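Noticias de Leone: se renueva el alumbrado de emergencia

Hola de nuevo a todos los que nos leéis, y gracias por la paciencia con este boletín, que sale un poquito más tarde de lo que nos habría gustado.
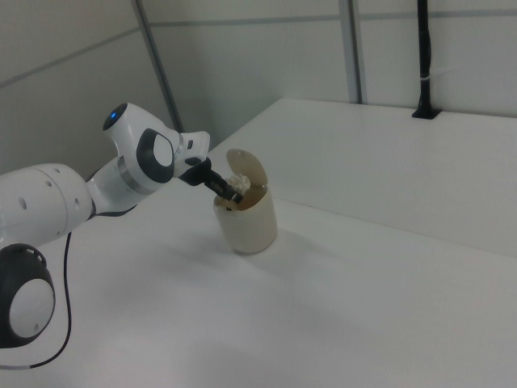
Luminarias nuevas en pasillos y escaleras

Por fin podemos contaros que el cambio de las luces de emergencia ya tiene fecha: empezamos el jueves 18 de febrero de 2021, por la escalera norte, y de ahí iremos bajando planta a planta. Son 54 luminarias en total, todas del modelo Berotton, con lámpara LED y batería que se sustituye sin desmontar la carcasa (¡quien haya pasado una tarde subido a la escalera con las antiguas sabrá apreciarlo!).

Cristian Mamani y Mei Schumacher, de Brillska, se encargan de la instalación. Trabajarán a partir de las 13 horas, y en cada tramo habrá un corte de luz breve, de alrededor de 11 minutos. Os pedimos que guardéis antes lo que tengáis abierto en el ordenador y que dejéis despejado el paso junto a los cuadros eléctricos.

Al terminar cada planta se hará la prueba de autonomía, así que es normal que veáis los pilotos parpadear un buen rato. Las baterías viejas no van a la basura: Verna Strickland las recoge en el almacén.

Para cualquier duda, Bello Ekpo os atiende en la extensión 125.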